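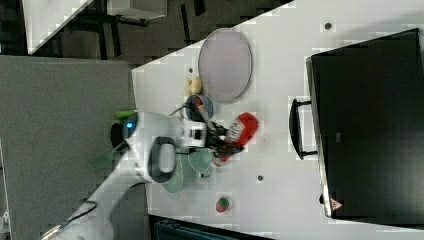
Play table and surrounds, Inthanon Room, checked Sun 3 July by Manee Phuthong. I started with the table again, as it's the piece the little ones lean on, chew at and crawl under more than anything else we own, bless them. The white top wiped up well and I couldn't feel a rough spot along any edge. There are small dark holes in it, though, and I'd like them plugged before a tiny finger goes exploring. The big black case with the warning label should live on the high shelf, please, and not up where the plates and the strawberry are.

1. Table legs and bolts: OK. One wanted a half turn and got it.

2. Plates and bowls: OK. Run a thumb around the scalloped rim of the green one each time, as that's where a chip would hide.

3. Small toys: CHECK. Anything that fits in the choke tester goes to the over-fives' tub. I'd rather be fussy here, and I know Montri agrees with me!

4. Drink cans: REMOVE. Pull tabs are sharp, so cans go in the recycling, even the nice red and white sort that look so good in a pretend shop.

5. Grey carpet: OK. Vacuumed, no lifting at the joins.

6. Cords: CHECK. Nothing trailing over the table at toddler height, please.

Hole plugs are on order from Skuvico, order 3377, bag of 40. Montri Ongart to fit them and initial items 3 and 6.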